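Plutbridge Reporting Server is a data preparation and dashboard package from Dristura. It connects to spreadsheets, databases and web sources, and it refreshes up to 2,431 tables on a set schedule.

## Hardware

The server edition is installed on a desktop workstation supplied by the customer. 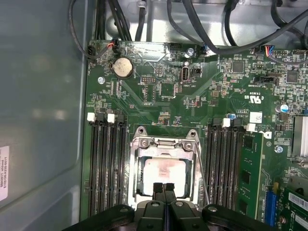

## License terms

- Term: 36 months
- Named users: 822
- Administrator accounts: 2

Additional users may be added at renewal. Unused accounts do not carry over to a new term.

## Support

Requests are handled by Bushra Niazi and Aurelio Esquivel. Scheduled maintenance takes place each Wednesday at 6 a.m. — dashboards remain readable during this period, but data sources cannot be edited.
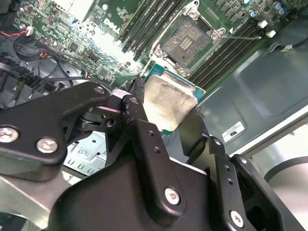

*Processor and CPU socket, desktop chassis open.*

Orders and renewals should be addressed to Vasanthi Joseph, Licensing Office.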